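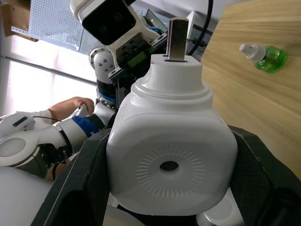 Does the sorting station at Foley replace the bench operators? It changes their shift: the arms do the repeated picks, and one operator per bench sets out parts, clears faults and signs off each tray.

Vallov > Datasets > Foley Bench
Overview Files Changelog Contact

# Foley Bench

788 episodes of two-arm handling of small household goods, recorded at 3 benches.

## Staffing notes

Operators now rotate every 5 trays. Wrist strain reports went down – time spent waiting on faults went up. Both are logged in shifts.csv.

## Known gaps

No night shift data. Fault codes above 900 are not labeled.

Maintainer: Sudheer Lobo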